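Caring for Your Norka Leather Boots: Frequently Asked Questions

Answers to the questions our repair counter gets most often. For anything else, send us a message through the contact form.

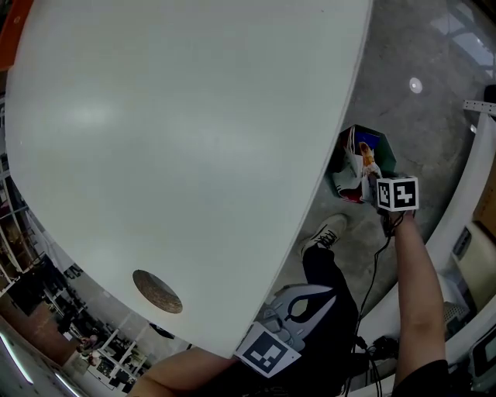

How often should I condition my boots?

Every four months or so if you wear them to work in an office, more often if you are outdoors most of the day. Dry leather looks dull and feels stiff at the bend behind the toes. If a drop of water soaks straight in and leaves a dark spot, it's time.

Can I use the same conditioner on suede?

No. Conditioner flattens the nap and leaves greasy patches we can't remove. Use a suede brush and a protector spray made for suede. The Witmont range is the only Norka line that comes in suede, and the style name is stamped inside the tongue.

How do I get mud off?

Let it dry first. Knock the soles together outside, brush off what you can, then wipe the uppers with a damp cloth. Take the laces out so you can reach the tongue. Saddle soap is fine for smooth leather — use very little, and wipe it off again before it dries.

My boots got soaked. What now?

Pull out the insoles and stuff the boots with plain paper. Change the paper when it's damp. Leave them on their sides at room temperature, away from heaters, wood stoves and direct sun. Allow at least two days. Condition them once they are fully dry.

How do I remove white salt lines?

Mix equal parts white vinegar and water, dab it on with a cloth, and go over the leather again with clean water. Old salt lines may need a second go. Do this on smooth leather only.

Will conditioning change the colour?

Usually it darkens the leather a little. Tan and honey shades change the most and may not come all the way back. Test a small patch on the inside of the ankle and leave it overnight.

Can boots be resoled?

Genard and Berge boots are stitched and can be resoled. Witmont soles are glued, so we can replace a heel but not the whole sole. Bring them in before the wear reaches the welt.

How long does a resole take?

Roughly four weeks, longer from August on when people start getting their winter boots ready. Tyra Hellström runs the repair bench and will call you if she finds anything that adds to the price.

Do you fix zippers?

Yes, on our own boots. We don't take other brands.

How should I store boots over the summer?

Clean and condition them, put in shoe trees or rolled paper, and keep them in a cloth bag or a box with the lid ajar. Plastic bags trap moisture and you can end up with mould.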